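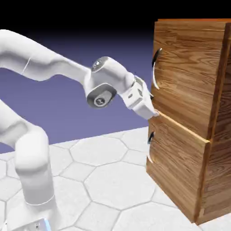
Home and Shop Machines Club
Minutes of the meeting, 2020-10-10

Present: Ruba Abu Hammour (chair), Gerardo Marchetti, Shoaib Tarar, Wenceslao Arriaga, Gemma Pace (minutes)

The July minutes were approved with one fix: Gerardo's surname has two t's only in the last syllable, as he has now told us more than once.

1. Drawer work in simulation

Shoaib gave the main report. He has been spending his evenings on the simulated drawer cabinet, and the room got pretty lively over it! The task is the plain household one: reach the cabinet, get hold of a curved handle, pull the drawer open, let go. The current batch was 200 tries, with the arm starting from a slightly different pose each time. In 31 of those the drawer opened all the way. Shoaib was very pleased with that, since the batch he showed in July had 4.

Most of the misses come at the front of the drawer. The fingers arrive close to where they should be and then touch the wood in place of the handle, often up near the gap between the two drawers. Wenceslao asked if a person would even notice missing by that much. Ruba said a person would feel the wood and slide over to the handle, and that this sliding over is really what we're trying to teach. Good discussion followed on whether the arm should be told about touch at all or left to work from the camera view alone. Shoaib wants to try both.

Gerardo, who has fitted kitchens for years, said the curved bar handles are the friendly case. There's a space behind the bar and something to hook. He'd like to see the same arm try a round knob, then a drawer with only a lip to pull on. He offered to send measurements from his shop for all three. Accepted with thanks.

Gemma asked whether the simulated drawers stick. They don't yet. Every drawer in Gerardo's own house sticks in wet weather, so he feels strongly about this – Shoaib will add some drag to the slides and see how far the score falls.

2. Lining up on a handle

We then looked at the last few inches of the reach, with the view looking along the fingers. 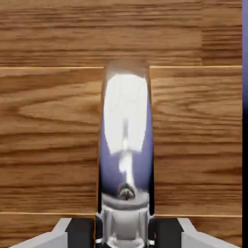 Black finger pads to either side of the polished metal, wood planks behind. Simulated view.

Wenceslao was excited by how much the shine matters. Polished metal picks up whatever is near it, and in this view there is a long white reflection running down the front. He thinks a program working from pictures may well take the edge of a bright patch for the edge of the part. Shoaib agreed it was worth checking and said it's easy to test: make the metal dull, change nothing else, run the same batch again. Ruba asked for a third run with wood-colored metal, which got a laugh but will be done.

There was some back and forth about how close the pads should be before the fingers start to shut. Shoaib closes late. Wenceslao would close early and let the pads do the centering. No decision. They'll each write up their way in a paragraph and send it round.

3. So, can they do chores yet?

Ruba put the question to everyone, as she does at each meeting, and asked for straight answers.

Gerardo: on the shop floor, yes, for anything that comes to the same spot the same way each time. Sorting a mixed bin of hinges, no. He would buy a machine for the hinges tomorrow.

Wenceslao: not at home. Opening a drawer is one step in putting away the silverware, and the other steps are harder. But he has gone from "not in my lifetime" to "maybe before I retire," and he wanted that in the minutes.

Shoaib: closer than last year by a lot. He pointed out that one evening of simulated tries is more practice than he could set up by hand in a month. So far he has logged 1177 tries altogether.

Gemma: would be happy with a machine that only opened and shut things, as her mother has bad wrists and the lower kitchen drawers are a real trouble to her. Ruba said this was the best reason she'd heard for the whole project, and several of us agreed. We'll put heavy lower drawers on the list.

Ruba: not yet, and she's having a great time finding out why.

4. Other business

Project name. The drawer work needs a folder name that isn't "drawers2_new." Pikell and Mummont were put forward. Pikell won on a show of hands.

Snacks. Wenceslao is bringing them next time. No nuts, please.

Actions

Shoaib – dull, shiny and wood-colored runs, same starting poses for each; drag on the slides; separate runs with and without touch.
Gerardo – measurements for a bar handle, a knob and a lip pull.
Shoaib and Wenceslao – one paragraph each on when to close the fingers.
Gemma – rename the folder to Pikell and move the old logs over; ask her mother which drawers are worst and what's in them.
Ruba – book the room for the next meeting and tell everyone the date by email.

Minutes taken by Gemma Pace. Send corrections to her before the next meeting.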